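Refinishing a pale table top, oil or poly?

tunberg_24
Sanding mine back this week. Oil or water-based poly? Kids eat at it.

Prorkaser
Poly. Oil needs redoing every December at my house.

guillot326
Disagree. Oil is easy to patch. Poly chips and then you sand the whole thing again.

Prorkaser
Mine hasn't chipped. Thin coats, 24 hours between.

ewanpringle
I'd skip gloss either way. It shows glare under a lamp.

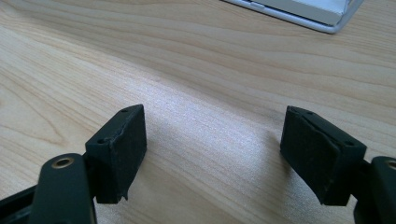
Pale top, light on the grain

tunberg_24
Going with matte poly then.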